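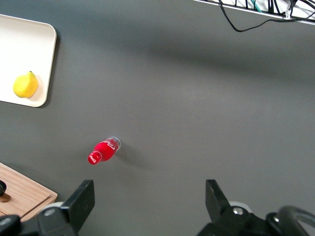 Lemon on a white tray.

Praying with the Psalms
Session 3: What to do with the sad ones (and the angry ones!)
Evening course, Lullier Room, Sistthorpe

Hello again, and thank you for coming back. I know last week ran long, and I know that's because I got carried away on the subject of Psalm 119. I'm not sorry, exactly, but I've set the clock on my phone this time. We start at 7:30 on Wednesday as usual. These notes cover what I hope to say, plus the bits I'll probably skip when I see the time.

First, a leftover from last week

A few of you asked why the psalm numbers in your Bible don't match the ones in your grandmother's missal. I gave a muddled answer at the door, so let me try again. The Hebrew text and the old Greek translation divide the psalms up a little differently. The Greek runs Psalms 9 and 10 together as one, so from there on it's usually one number behind the Hebrew. Most modern English Bibles follow the Hebrew. Older Catholic books followed the Greek by way of the Latin. So "The Lord is my shepherd" is 23 in one and 22 in the other, and both books are right. When you see a number in brackets beside the main one, that's the other system.

In these notes I use the Hebrew numbers all the way through. If you're working from an old missal and you land on something that makes no sense with what I've written, try going back one.

The psalms of lament

If you sat down and sorted the whole book of Psalms into piles (I did this once with index cards, on the living room floor, with a cat), the biggest pile would be the laments. That surprised me when I first started. I'd grown up hearing the cheerful ones at Mass and I thought the whole book was harps and hills.

A lament is a prayer that complains. Somebody is sick, or being lied about, or frightened, or just worn out waiting, and they say so to God's face. Most laments have a shape to them, and once you've seen it you'll spot it everywhere:

They call on God by name.
They say what's wrong, often at length.
They ask for something.
They remember what God has done before, or say they trust him.
They promise to praise him, or go ahead and start.

The order moves around. Some steps go missing. Don't treat it like a form that has to be filled in.

Look at Psalm 13 together

This is the one I'd like you to read before we meet. It's only six verses and you can get through it while the kettle boils. It asks "How long?" four times in a row at the beginning. How long will you forget me, how long will you hide your face, how long do I have to carry this around, how long does my enemy get to win? Then it asks God to look and to answer. And then in the last two verses the whole thing turns around and the person is singing.

What happened between verse 4 and verse 5? People have been arguing over that for ages. One idea is that a priest in the Temple spoke a word of comfort at that point, and it wasn't written down. Another is that the psalm was put together after the trouble was over, looking back. A third is that nothing happened at all, and the person simply decided to trust. I lean toward the third on most days, but I'd love to hear what you think, and I really mean that, so please come ready to disagree with me!

Try reading it out loud with a long pause after verse 4. Longer than feels comfortable. My friend Dardo Acuña, who taught me to sing the psalms and who was very strict about breathing, used to make us wait until somebody fidgeted.

Psalm 88, which doesn't turn around

Now compare that with Psalm 88. It starts by calling on the God who saves, and that's the brightest line you'll get. After that it's the pit, the grave, friends gone, and the last word in the Hebrew is darkness. There's no promise to sing at the end.

I used to hurry past this one. Then I had a bad winter some years ago, and it was the only psalm I could stand to read. I didn't want to be cheered up, I wanted company. I think the Church was very wise to keep it. If you pray Night Prayer you'll meet it every Friday, right before bed.

If you're going through something hard at the moment, please don't feel you need to share it in our small groups. You can say "pass" and have a cookie.

The angry ones

Okay. Some psalms ask God to do dreadful things to other people. The end of Psalm 137 is the famous one, and if you don't know it, read it slowly, and be ready to be shocked. It begins with the people weeping by the rivers of Babylon, so lovely that it's been set to music over and over, and it ends with a wish for revenge on the enemy's children.

What do we do with that? Some ways people have handled it:

Skip it. The modern Liturgy of the Hours leaves those last verses out, along with a few whole psalms of the same kind.

Read it as a picture of the spiritual life. Origen and others took the "little ones" of Babylon to be bad thoughts, which you want to deal with while they're still small. St. Benedict uses the same idea in the Prologue to his Rule.

Read it as honest rage from people who have lost everything, handed over to God so that he can be the one to deal with it. The person praying doesn't pick up a sword. They pray.

I find something in each of these, though I'd be careful with the second one if someone in the room has lived through a war. We'll spend a good chunk of time here, so have a look at Psalm 109 too if you're feeling brave.

Jesus and the laments

This is the part I care about most, and if I'm running behind I'll cut everything else to get here. In Matthew and Mark, Jesus on the cross cries out, "My God, my God, why have you forsaken me?" That's the opening line of Psalm 22. In Luke he says, "Into your hands I commit my spirit," and that's from Psalm 31. Both of them are laments. He'd have known them from boyhood, the way you know the Our Father, and when the worst hour came those were the words he had ready.

Read Psalm 22 all the way to the end at home and notice where it goes. It takes a while to get there.

A word on "Selah"

Somebody will ask, so: we don't know. It may be a note to the musicians, maybe for a pause or an instrumental bit. You don't need to say it out loud.

Things to try this week

Pick one lament and stay with it every day. Psalms 13, 42, 86 and 130 are all good for this. Psalm 12 is good too if you're fed up with people who don't mean what they say.

Pray it once for yourself, and on another day for someone you've seen on the news. It changes the words a great deal.

Write your own. Use the five steps or ignore them. Mine are usually 8 lines long and very grumpy, and they never leave my notebook.

If you have kids at home, read them Psalm 8 at bedtime instead. It has the moon and the stars in it, and the sheep and the fish. They can have the laments when they're a bit older, although in my experience children are very good at "How long?" already.

Books and bits

The little blue Orellana psalter is the one I'll be reading from. The print's small but it lies flat. You don't have to buy it, any Catholic Bible will do nicely. My big old prayer book has 1,012 pages and I'll bring it so you can see the two sets of numbers side by side, but please mind the spine.

The Wavis songbook has a simple setting of Psalm 130 at number 300. We'll sing it at the end if there's enough of us who can hold a tune, and probably if there isn't. I have 12 copies, so we'll be sharing.

Next time: the Songs of Ascents, Psalms 120 to 134, short psalms that pilgrims may have sung on the road up to Jerusalem. Wear comfortable shoes, as we'll be praying a few of them while walking around the churchyard if it's dry.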